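I gave up the gym in July, having paid Stedosard for 519 days and gone on what felt like four of them. Leaving took a phone call, a form and a second, sadder form.
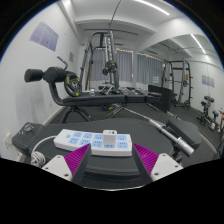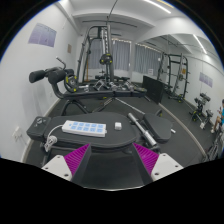
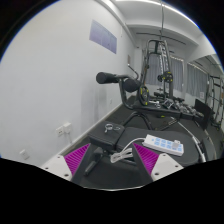 A weight bench and a power strip.

Ye-seo Seok says I should walk instead - it's free, and you can stop for cake. So I walk to the bakery, 1,430 steps each way, and I've not missed a morning. My knees are better. My trousers are another matter.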